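Grorngate Sleep Diaries – read me first

Welcome, and thank you for taking an interest in our little collection. These files hold the sleep diaries kept by people living in and near Grorngate, written up from the paper booklets we handed out at the library and the Clandside surgery. If you only want the tables, they are in the folder called diaries, and you can safely skip most of what follows (though I hope you won't!).

What you get

There are 300 diaries, each covering a fortnight. Every row is one night. The columns are bedtime, lights out, time of waking, number of wakings, naps the day before, hot drinks after tea, and a free comment that people could fill in or leave blank as they pleased. The comments are my favourite part by a long way, and I have left the spelling alone.

Version 2 is dated November 26, 2022 and replaces the first one entirely. Please don't mix the two, as the diary numbers were shuffled in between.

How times are written

All times use the 24-hour clock. A bedtime of 00:15 belongs to the evening before, so a person who went up after midnight on Monday night still has that row under Monday. Crescencio Cárdenas and I went back and forth over this for longer than either of us would like to admit, and his way won.

If someone wrote "late" or "the usual", the cell says NT, for no time. Blank cells are blank in the booklet too.

Known troubles

Diaries from Finby used an older booklet with no column for naps. You will find 40 of them, all marked F in the area column, and they are best left out of anything to do with daytime sleep.

Wakings were counted by the sleepers themselves the next morning, so treat them kindly. A figure of 3 in one house may well be a figure of 1 next door.

The bedroom sheet

Along with the diary, people could fill in a single page on the room itself: curtains, heating, street noise, who or what shares the bed (dogs were popular), and what the bed is like. It lives in rooms.csv and joins to the diaries on diary number. The bed part asks about width, the kind of headboard – padded, slatted, metal or none – and the bedding. Sheet colour was Wenceslao Quezada's idea, and "pale" covers everything from white through to light grey and beige.

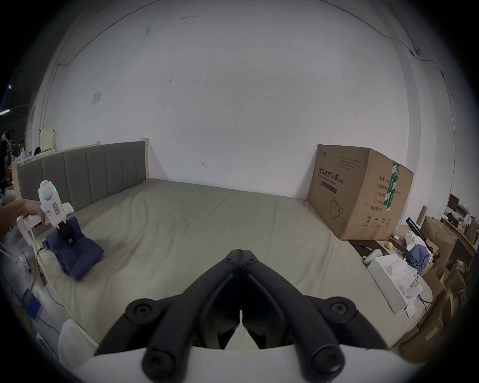

Using and sharing

Please use the diaries for teaching, for study, or simply out of nosiness about how other folk sleep. We ask that you name the Grorngate Sleep Diaries somewhere in your work and that you don't try to puzzle out who wrote what. Street names and children's names have been taken out of the comments, and if you spot one we missed, do write and tell us.

Still to come

The Rieger Road booklets are being typed up at the moment and should join the rest in December, if my wrists hold out.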